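06/06/2020

The ward boundary review for Falville closed its second consultation in May, and the draft now goes to full council. The clerk who drew up the scheme agreed to talk through it on condition of not being named. We spoke by telephone.

The starting point was the electorate per councillor. "The target is 1529 electors for each seat," the clerk said. "A ward can sit a little above or below that. Past a certain variance you have to justify it in writing, and two of the old wards were past it."

The larger of the two was Jundel, which took in the whole of the Fodance estate. When the previous map was drawn the estate was a planning application. It is now occupied, and its residents share councillors with villages on the far side of the bypass.

I asked why the draft moves the line to the railway when most written responses preferred the river. "The river gives you a neater map," the clerk said. "It also leaves 455 electors in a pocket with no road into the rest of their ward. You can't canvass it on foot and you'd need a separate polling station. The railway has 2 crossings, both open to cars."

Opposition members have claimed the change favours the ruling group. The clerk would not comment on voting patterns. "We don't hold them at street level and we aren't allowed to use them. The inputs are the register, the five-year forecast and the parish boundaries."

The forecast is the weaker part of the case. It assumes that the Giannakopoulos site, a former depot, will be built out in full before the next election. No contractor has been appointed.

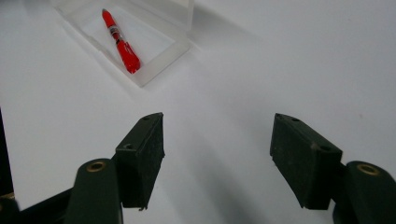
"If the site stalls, the ward comes in under target," the clerk said. "That's set out in the appendix. We ran it both ways, and the railway line still gave the lower variance."

The council printed 4000 copies of the consultation leaflet, with a map on the reverse. Several parishes complained that the map left out street names. The clerk accepted this and said the final version would be printed at a larger scale.

Members can accept the draft, amend it or refer it back. An amendment that moves any line must come with revised figures for every ward it touches.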